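Ticket 1832: Storage box lid will not stay shut
Product: Medanero white storage box with lid
Opened by: Olga Cabello
Status: Reopened

Entry 1
Customer says the lid pops up at one end after she closes it. First reply told her she had overfilled the box. She says she hadn't, and I can't find anyone who asked what was in it.

Entry 2
Sent the standard advice: wash lid and rim in warm water, dry, press down all round. Customer did so. Same result. I doubt washing ever cured a lid, but it is step one on the sheet.

Entry 3
Supplier (Rattanakul) blames "storage near heat" and points to ticket 686. I read 686. It concerns a cracked base. Not the same fault, and no heat is mentioned in it.

Entry 4
Asked for these checks, on a flat table:
1. Empty the box and close it. If the lid still lifts, contents are ruled out.
2. Turn the lid end to end and try again.
3. Raise the lid from one side only, leave the other side over the rim, and look for a bend.
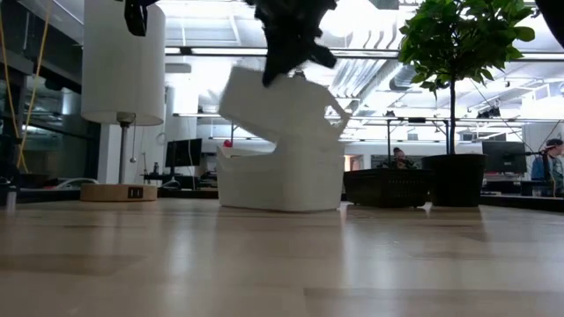 4. Lay the lid upside down and see if it rocks.

Entry 5
Lifts when empty, either way round. Rocks on the table. Supplier now offers 2 replacement lids from the same batch, 1259. Not accepting that until they check one. Ticket stays open.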